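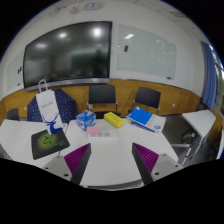

Figure 2. The Tornen meeting room, with things left out on the table.

3.2 What stays on a shared table

I went into this part of the study thinking that people put things down on a meeting table in order to use them, and pick them up again when they leave. The Tornen room cured me of that fairly quickly. Look at the table in Figure 2 and try to guess what sort of meeting it belongs to. I can't! There is a tissue box, a book, a mouse pad with a green logo, and a tall paper shopping bag with a blue stag's head on it, and no single job I can think of needs all of those at once.

At Folel, where we did the pilot, I sorted objects by owner (mine, yours, the firm's). That fell apart in Tornen, where half the people I asked weren't sure whose anything was. So I went over to the scheme in Núñez, which sorts by how long a thing is allowed to stay put before somebody feels entitled to shift it. It has 3 classes: visitors, lodgers and fixtures. A shopping bag is a visitor. It has handles, it looks as if it is on its way somewhere, and people will talk round it for a whole afternoon sooner than move it. A tissue box is as near to a fixture as a loose object gets -- one person told me she would only notice it if it went missing.

Books gave me the most trouble. The blue one towards the right of the table lies at an angle, and two of my readers coded it as a lodger on the strength of that alone, their argument being that a visitor gets put down square. I'm not convinced, but I have kept their coding in the table of results and marked it.

I should say something about chairs too, as I left them out of the pilot and regretted it. A chair back is a surface. The dark spotted cloth behind the bag is draped over one, and under the Folel rules it would not have been counted at all, being off the table. In the Stidura rooms I counted 40 objects over 5 visits, and a fair few of those were hanging on something. From here on, "table" means the table and any chair drawn up near it. The side table is coded separately -- see 3.4.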